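Saturday, late

Rain since breakfast, and I have finally sat down with my tea and my sore feet to write something before it all slides out of my head. We walked the long way round the lake at Mosham this morning, Telmo and Iker and I, and I had forgotten how much I love that path when the weather keeps the crowds at home. The reeds are brown and bent over, and there were coots everywhere, squabbling like children in the back of a car. Iker wanted to turn back at the second gate. Telmo wouldn't hear of it, so on we went, with water running down our collars, and I must say I was glad in the end!

I keep thinking about Dad's old stories of that lake. He used to say it was bottomless, and I believed him until I was far too old to admit it. He skated on it the winter he was nine, and every time he told it the ice got thinner and his brother Hal got more frightened. I'd give a good deal to hear it once more, even the long version with the dog in it.

Lunch at the Warrier, which has changed hands again but kept the same pea soup, thank goodness. I had two bowls. Telmo talked about his choir the whole time — they are doing the big Easter piece, and he has been moved from the tenors to the basses, and his pride is hurt, though he pretends it isn't. Iker showed us the letter about his allotment. He has waited so long for that little patch of mud that he has read every book on leeks in the library, and now he's worried he has left it too late in the year to dig. I told him mud will keep.

Home by four. I wrote to Tài, a proper letter on paper, four sides of it, mostly about the walk and Dad and whether she still wants the blue quilt. Then I lay on the couch and read the same page of my novel until it got dark. I should ring Teodoro tomorrow about the piano. I should also mend my gloves, but I said that last week.

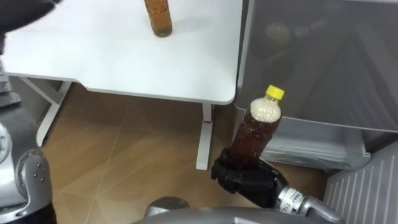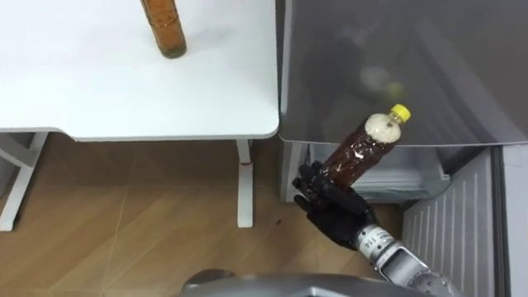
White table, brown bottle, and that honest bit of floor.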